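In praise of the clear plastic bottle
Ewan Hepburn
27th September

I want to make a case for the clear plastic bottle. I mean the plain kind you can see through, with a neck and a screw cap, the kind that comes into the house full of fizzy water and is usually in the recycling by bedtime. I think it is one of the best things in any kitchen and I think we throw it away far too fast.

I should say straight off that I am not going to tell anybody to buy more of them. Please don't! I drink from the tap and so should you, if your tap is any good (ours in Lesum is lovely, a bit hard, leaves a ring in the kettle). But bottles turn up. They come back from train journeys and children's parties and the boot of the car, and my argument is with what happens next. We have been so well trained to feel bad about the thing that we can't wait to get it out of our sight, and in our hurry we miss how very good it is.

Take the business of being able to see in. I have a cupboard of stone jars and enamel tins which I collected over the years when I believed a kitchen ought to look like the one in a picture book. I love them dearly and I have no idea what is in any of them. One says FLOUR and I know for certain it hasn't held flour since we moved. Every time I want lentils I have to take down four tins and shake them next to my ear like a man trying to guess his birthday present. The lentils in a clear bottle simply stand there being lentils. You can see that they are red ones, you can see you're nearly out, and you can see (this matters more than people admit) whether anything has moved in with them.

And they pour! A jar of rice needs a cup or a spoon, and then the spoon has to live somewhere. A bottle of rice needs a tilt. The neck is narrow enough to slow things down and wide enough for most of what I want to get through it - rice, lentils, split peas, sugar, salt, popping corn. Popping corn from a bottle is a joy, it makes a noise like rain on a caravan. Pasta shapes are a failure, I admit it, and so was the muesli. Raisins went in beautifully and would not come out until I cut the bottle in half with the bread scissors. I regret nothing about the raisins except eating them all at once.

My friend Kirstin Baxter disagrees with nearly all of this, and as she is a much tidier person than me I ought to put her side fairly. Her view is that a kitchen full of old drinks bottles looks like a shed. She has matching glass with wooden lids, lined up by height, and I have to say it is a beautiful shelf and I stand in front of it with a mug whenever I go round. She also says that if you let one bottle stay then they all stay, and you wake up one morning with a cupboard that won't shut. She has a point there. I counted mine in July, after an argument on exactly this subject, and there were 14 on the go, plus a bag of spares under the stairs which I am not going to count.

But glass is heavy, and glass breaks, and glass costs money. I once priced up a set like Kirstin's in the kitchen shop on Pallavgate and came out having bought a tea towel. Meanwhile a bottle that was going to be thrown out costs nothing and weighs nothing, and when you knock it off the worktop with your elbow it bounces, and you pick it up and say sorry to it and carry on cooking. I have small nieces who visit, and I have a stone floor. I don't think I need to draw the picture.

There is a real objection, a better one than looks, which is that these bottles weren't made to be used for ever. I accept that completely. I don't keep hot things in them, or oil, or anything for drinking that's going to sit about. I don't scrub them with a stiff brush, and once one has gone cloudy or started to smell of its past life, out it goes with my thanks. The dry things they hold come to no harm as far as I've ever been able to tell, but if you feel uneasy about it then use them for everything in the house that isn't food, and you will still be busy for weeks.

Because oh, the things that aren't food. Buttons! Water for the ironing. Birdseed, which is the best of the lot, since you can walk down the garden in your slippers and fill the feeder straight from the neck without sowing a meadow on the path. Sand for the icy step. Dried beans of the sort you mean to plant. Those tiny nails. A bottle with the bottom cut off makes a hat for a young lettuce, and the slugs in my garden, who are otherwise able to get into anything, have so far been baffled by it. The other end, turned over, is a funnel. I have owned three proper funnels and could not lay my hands on one of them at this moment.

Now the cap. I could write as much again about the cap and I have been asked by my family not to.

A screw cap is a marvellous bit of thinking. It closes with one turn of the fingers, it stays closed in a bag, a child can learn it and most old hands can still manage it, and it goes back on the same as it came off, over and over. My kitchen holds a good many lids that cannot say that. I have clip lids with one clip left. I have press-down lids that were pressed down in another decade and are now part of the tub. I have a very expensive lunchbox, a present, with a silicone seal that has to be poked back into its groove with a teaspoon, and when it leaks it does so into the books. A bottle with its cap on has never once let me down on the bus.

The trouble with the cap is that it is small, and it rolls, and it's a different thing from the bottle, so the moment it comes off it starts a life of its own. You put it down for a second while you fill the bottle and then it's gone. It's under the bread bin, it's in the fruit bowl, it is behind the tap. I know that lots of new bottles have theirs tethered on by a strip, and I know people grumble that it pokes them in the nose, and I am firmly on the side of the strip. Poke me in the nose all you like. I'd take that any day over crawling along the skirting board with a torch.

For the loose ones I keep a saucer. It sits on the kitchen table, on the window side, and every cap in the house goes into it the second it leaves a bottle. That's the entire system, and I'm prouder of it than of most things I've done for money. The colours are rather cheering too. Blue ones mostly, with a few white, and one very good orange from a bottle of Clurura that my brother brought back from a holiday (undrinkable stuff, splendid cap). You come to know which fits what. There seem to be two main sorts of neck and a few awkward cousins, and after a while your fingers can tell before your eyes do.

I had a long talk about this in the Vida, the café by the bus station, with the woman who does the mornings. She fills bottles of syrup and vinegar and milk all day long and she has views. She told me she unscrews with the same hand every time and keeps the cap in her palm, held by the last two fingers, while she pours with the rest. She never puts it down at all. She showed me on a bottle of sugar syrup and it was like watching someone play the piano. I have been trying it at home ever since and I've dropped 11 caps into the washing-up, but I can feel it coming.

And it did make me think about how much skill is hidden in this one dull little job. Hold the bottle steady, not so hard that it buckles and spits at you. Find the edge of the cap. Turn it the right way, which at six in the morning is by no means certain. A clear bottle is light and slippery and has a bit of give, so it wants to spin along with the cap, and when it's nearly full it wants to jump. We do all this while looking out of the window. When my youngest niece managed it on her own at my table this summer she looked round at us all as if she'd landed a plane, and I thought, quite right too.

So what I'd like, if I'm allowed to like something, is a pause. Next time a bottle lands on your table, give it a rinse, stand it upside down on the rack overnight, and have a look at it in the morning with the light coming through. Ask what you've got in the house that's living in a torn paper bag with a clothes peg on it. Mine was the sugar, and the bag had been leaking into the drawer for so long that I'd come to think of the drawer as sweet.

Keep the cap with it while you do. Put them on the table together where you can see the pair of them, and don't let anyone tidy one away without the other.

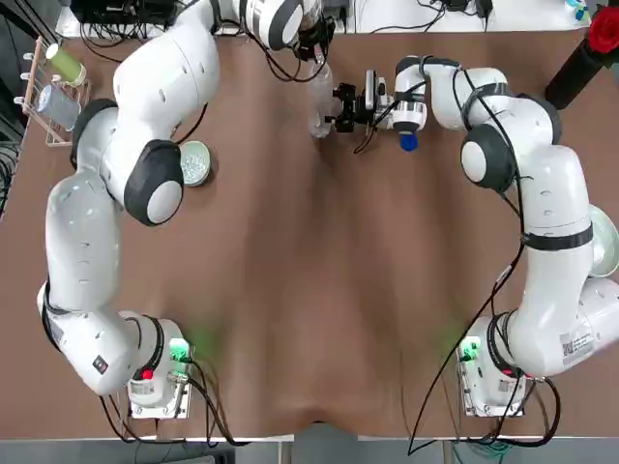 Start with the rice, too, if you want my advice. Fold a sheet of paper into a cone, pop it in the neck, pour slowly and tap the bottle on the table every so often so the grains settle. Leave a little room at the top or it won't come out again with any enthusiasm. Kirstin, I have one ready for you with a blue cap on it, and it will look perfectly nice at the far end of your shelf, behind the flour.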